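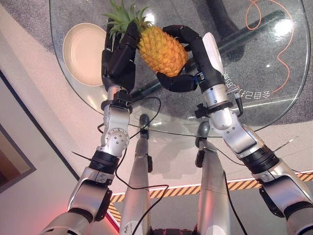

Setting up your Jollivero 801 food dryer

Welcome to home drying! Once you've had your own dried apple rings, you'll be eyeing off every bit of fruit in the house. Set-up is quick, and most of it is waiting for the first warm-up to finish.

1. Take out the base, the lid and the trays, and peel off any protective film.
2. Wash the trays and lid in warm soapy water. Wipe the base with a damp cloth and let everything dry.
3. Put the base on a flat, heat-proof surface near a power point. The cord is 130 cm long, so check your spot before you stack anything.
4. Stack the trays, put the lid on and open the lid vent fully.
5. Set the dial to 60 °C and run the dryer empty for 30 minutes. A faint smell is normal the first time – open a window and it soon clears.

CAUTION: Never put the base in water. The fan and heater are both inside it.

CAUTION: Don't use an extension cord or cover the vent with a tea towel.

We use cookies to remember your region and language. Accept / Manage settings
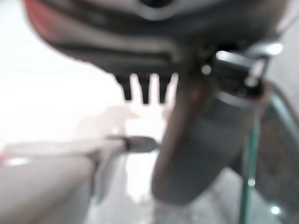
Can I open the lid while the dryer is running?
A quick look is fine at any time, and the dryer will come back up to heat once the lid is on again.

Your first batch

Start with something forgiving. Apples are brilliant for this: cheap, easy to slice and lovely even when the pieces come out a bit wonky.

6. Core the fruit and cut it into even slices. Peeling is up to you.
7. Lay the slices in a single layer with small gaps between them, so the air can move.
8. Swap the top and bottom trays halfway through.
9. Cool a slice before you test it. It should bend without feeling sticky.
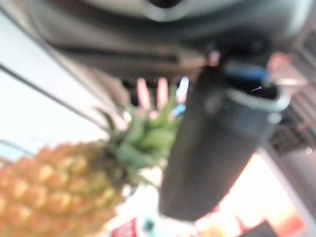 Pineapple with its leafy crown on.

Note: Juicy fruit takes a good deal longer than apple. Pat it with paper towel first, and don't mix it with herbs in the same load or your thyme will taste like fruit salad!

10. Store dried fruit in a clean jar. Shake it daily for the first week, and if you see moisture on the glass, put the lot back in the dryer.
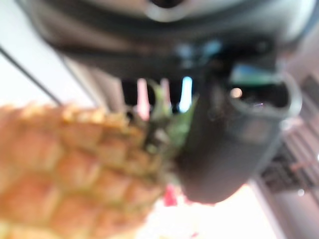
Pineapple, crown end.

Note: Write the fruit and the drying date on each jar. Colours darken a little in storage, and old pears look a lot like old apples.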